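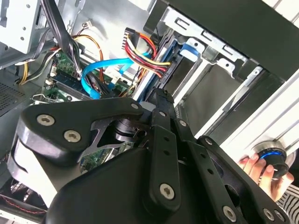 Inside an open desktop computer case, with cables, drive bays and motherboard.

Stable Groom and Foaling Assistant, Sidthorpe Farm

Sidthorpe is a family farm for Thoroughbred breeding, with 46 mares at present and a small group of yearlings that we prepare for the autumn sales. We look for one groom to join the team from January until the end of the foaling season, with possibility to stay longer.

Your work will be mostly in the mare barn: feeding, mucking out, turning out in the morning and bringing in before dark. During foaling you take night watch up to three nights in a week, together with Meenakshi Kartha, our foaling manager. You will also hold mares for the veterinarian and write the daily notes in the barn book.

We ask for at least 2 years of work with horses. Experience with young foals is welcome but we can teach it. You must be calm with nervous mares, and able to lift hay bales. A driving license is necessary - the farm is far from the bus.

We offer $2000 per month after tax, a private room in the grooms' house, and lunch on working days. One dog is accepted, please ask first.

To apply, send a short letter and the names of two persons who know your work to Evdokia Ververidis at the farm office. Please write also when you could start. Visits to the farm are possible in the afternoon, after 3, when the mares are quiet. We answer to all letters.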